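How to judge a self-published novel before you pay for it

Most book pages are advertising, and the blurb is the most polished page the author will ever write. I review small-press and self-published fiction, and I've been burned enough to have a routine. It takes less time than reading a bad first act.

1. Read the blurb for verbs. Cross out every "must confront" and "is forced to question". If no event is left, be wary. The blurb for Prirton, a 213-page family novel I bought in April, promised "a reckoning". I finished it and still couldn't say who reckoned with what.

2. Ignore the star average. Sort the reviews by lowest and read the ones with three stars. Those readers usually finished the book and have no favour to return. A page of five-star notes that all praise the "journey" tells you very little.

3. Check what the award is. Plenty of contests charge an entry fee and hand out a gold sticker in every category going. If you can't find a list of past winners and the names of the judges, treat the sticker as decoration.

4. Open the sample, then skip the prologue. Prologues get rewritten until they shine. Start at chapter two and look at the dialogue. Do people answer each other, or do they deliver background? In Curkier, a married couple spend 11 pages telling one another where they met.

5. Go to the middle if the store lets you.
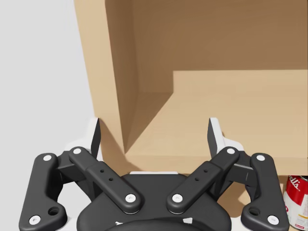 Libraries are better for this, as you can open a copy at page 171 and nobody minds. Middles are where a weak plot starts padding - long drives, weather, a dream. One dream I'll forgive.

6. Look at the copyright page. A named editor is a modest good sign, though I've seen "professionally edited" on a book that spelled its own heroine's name two ways.

7. Be suspicious of "book one". Some first volumes are simply the front half of a novel with a price on it. Search the reviews for the word "cliffhanger" before you spend anything.

None of this will catch everything. Clito passed every check and I still gave up on it, while Fuchs had a dreadful blurb and I've lent it out twice.

Last updated May 2024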